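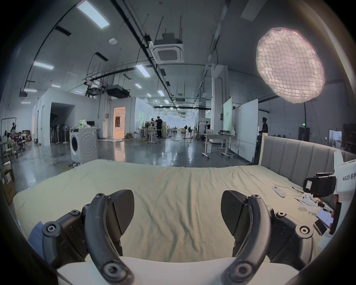
Guides > Climate > Keltine Bedroom Unit > Section 4: Remote, Sleep Mode and Timers

4. Remote, Sleep Mode and Timers

Revised 15 February 2018

The manual in the box runs to nearly 200 pages, most of them the same warning in different languages. This section covers the part people look for at two in the morning. It assumes the Keltine is already on the wall, the drain hose runs downhill, and the breaker is on. If any of those is in doubt, go back to Section 2 and be nice to your installer.

4.1 Pairing the remote

1. Slide off the back cover. It opens downward, whatever the arrow suggests.
2. Put in two new AAA batteries. The ones at the bottom of the kitchen drawer are not new.
3. Switch the unit on with the button under its front flap.
4. Hold MODE and FAN together until the unit beeps twice. One beep means you have set it to Fahrenheit. Try again.
5. Point the remote at the unit and press POWER.

Note: The Keltine will answer to the remote from the older Mernau model. The reverse is also true, so if you own both, keep them in separate rooms or accept a certain amount of mystery. 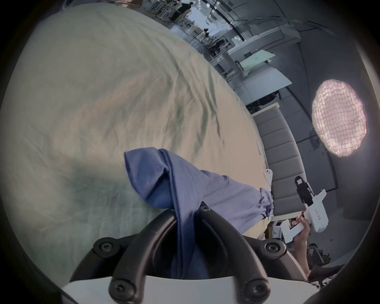
One reader writes that her pairing dropped every time the batteries were out for more than a minute, and asks if she has to go through all five steps again. She does not. Steps 4 and 5 will do it, and the clock will need resetting as well (see 4.3).

4.2 Sleep mode

Sleep mode lets the room warm by one degree an hour for the first two hours, then holds it there. The idea is that a sleeping person needs less cooling. The idea was clearly not tested in July on a top floor.

1. Choose COOL or HEAT. Sleep mode does nothing in FAN or DRY, though the moon symbol will light up anyway to make you feel better.
2. Set a temperature you would like to fall asleep in.
3. Press SLEEP once. The display dims and the fan drops to low.
4. To cancel, press SLEEP again. Pressing any other button cancels it too, including the one you hit by rolling over.

Caution: Aim the louvers along the ceiling before you go to bed. Cold air straight on the neck all night is how most of our complaint letters begin.

Caution: Do not move the louvers by hand while the unit is running. They will let you, once.

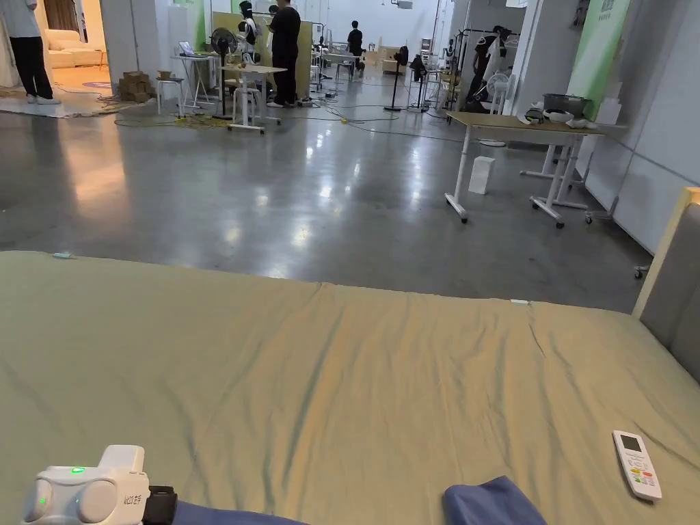 If the room still feels stuffy after an hour of sleep mode, leave the temperature alone and raise the fan by one step. This does cancel the mode (see step 4 above), so press SLEEP again afterward. We asked Keltine about this and were told it is a feature.

4.3 Timers

There are two timers, ON and OFF, and they share one button. Short press for OFF, long press for ON. The difference between short and long is a matter of faith.

1. Set the clock first. With no clock set, the timers count from midnight, and midnight is whenever you put the batteries in.
2. Press TIMER and use the arrows to pick a time.
3. Press SET before the number stops blinking. You have five seconds.
4. Check that the orange light on the unit is on. The remote will say the timer is set even if the unit never heard about it.

Note: The timers run once only. For a daily schedule you need the Tanoli wall controller, sold separately and described in Section 7.

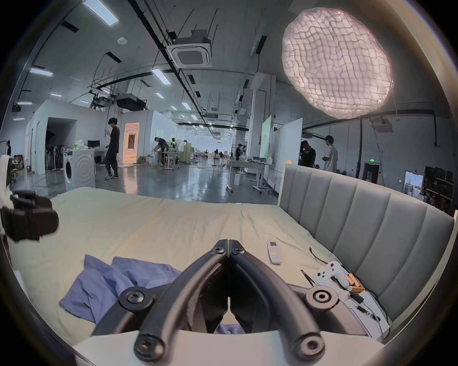
After a power cut both timers are wiped and the unit stays off until told otherwise. The filter counter survives, naturally. It will start blinking at 1,000 hours of running time, and holding RESET until it beeps makes it stop. Washing the filter first is recommended.

Comments

Guest: The back cover on mine opens upward. Bought it at the Skavberg outlet, so maybe an older batch?

Guest: Same here, upward. Also, the two-beep thing took me six tries and I now have a very Fahrenheit bedroom.

Guest: Does the ON timer remember sleep mode from the night before? Mine comes back at full blast and scares the dog.

Guest: It doesn't remember. Set the fan to low before you switch off and it should come back on low.

Contact us | Copyright 2018 | Back to top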